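Obura side table with the rounded front: four months in

I put off writing this one up until the table had been through a proper stretch of daily life, because my first impressions of furniture are always far too generous (I fell in love with a Wernico bench once and it wobbled by June). So, the Obura. It's a light wooden table with a curved front edge, and that curve is what sold me. I have a bad hip and a talent for finding corners with it, and I have not bruised myself on this thing once!

Putting it together took me most of an evening and one cup of tea that went cold. The instructions are all drawings, and step 4 is drawn from underneath, so I had two legs on backward before I caught on. Once it was up, though, it stood nice and steady. The listing says it will hold up to 100 pounds, and I can't say I've tested that, but I have leaned on it to reach the light switch more often than I should.

The finish is pleasant, a bit matte, and it wipes clean with a damp cloth. I did leave a ring on it with a glass of iced tea in the first week, and it took some Nulura polish and a fair amount of rubbing to get it out, so do use coasters if you're a forgetful sort like me.

What I hadn't planned on was how much of a catch-all it would become.
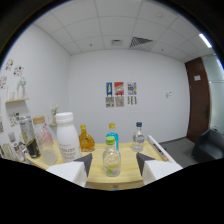
Bottles, mostly. Every little bottle in the place ends up there sooner or later, along with a can of something and a potted flower, and there's still room toward the front for a book. I do wish it had a small lip along the back, and I've written to Obura to say so. For $219 I'd also have liked spare screws in the bag. Still, I'd buy it again, and my sister has already asked for the link.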